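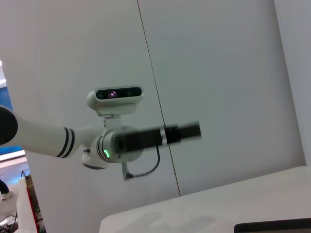
Wovinau two-arm bench kit: what we thought

Posted November 12, 2021

Several readers wrote in over the summer asking for a look at the Wovinau bench kit, the two-arm package that Laner has been offering to small workshops and packing firms since June. We have now spent 3 weeks with one, and this item sets out what you get, what it is like to use and who might want it.

The kit comes as a pair of arms with a gripper on each, wrist cameras, a head camera that looks down on the table, and the control software, which is called Zisa. Laner will sell it outright or hire it by the month. The hire price includes setting up at your premises and one day of training for two people. You supply the table, and it needs to be a solid one. Ours had a slight wobble at one corner and the installer would not start until it had been packed level.

Most of our testing was on jobs that need both hands. Single-arm jobs such as moving parts from one tray to another were done without trouble in the first few days, and there is not much to say about them. Soft, clear or hinged things are harder, so we gave most of the remaining time to a packing job with clear plastic glasses and a hard case. 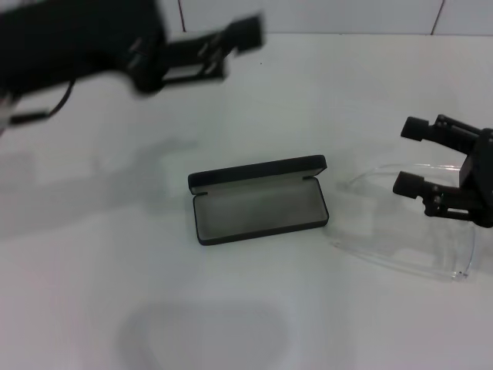
Clear glasses and an open case on the bench.

The job sounds simple. The glasses have to be picked up, brought over the case and set down inside it so that the lid can close. The trouble is that clear plastic on a white table is hard to see, for a person as well as for a camera. A depth camera often looks straight through it. Zisa lets you teach a task by guiding the arms through it yourself, and Laner advises a good number of repeats for anything transparent. We recorded 260 over the test period, moving the glasses and the case a little between each one. That took longer than we had planned for, mainly in the resetting.

Changing the lighting helped a good deal. With the lamps directly overhead the glasses all but vanished in the camera view. When we brought one lamp down to the side, the edges caught the light and the software had something to work with. The manual gives this a single line on a back page and it deserves more.

Grip force is set in the software on a simple scale. We began too high and the glasses twisted in the fingers. Two steps down was about right for thin plastic. The pads can be changed by hand with a small hex key, and Wojcik, the firm that makes them, sells softer ones separately. 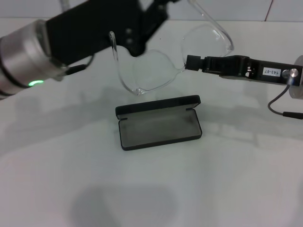 Placing the glasses was slower than picking them up. Open temple arms swing about and can catch on the rim of a case, and the software has to be shown what to do when that happens. If you only ever teach it clean runs, it will stop and wait for help at the first snag. Once we had added some recordings of awkward starts and recoveries, it asked for help far less often. It is still slower than a person at this job, and we would not buy it for speed.

A few smaller points. The cables at the grippers hang in a loop and need checking before a long run. The indicator lights on the arms are easy to read from across a room. Zisa saves its recordings to a local drive, which filled up in our second week with no warning beyond a small icon. Laner's help line answered on both occasions we rang, and a fix for the icon is promised in the next update.

The kit would suit a firm with short runs of varied work and a member of staff who can give it proper time at the start. If you pack one product all year, a fixed machine will cost less and run faster. Laner offers 2 weeks' hire on trial, with the fee taken off the price if you go on to buy. Bring your own parts to the demonstration - the sample blocks they keep on hand will tell you very little.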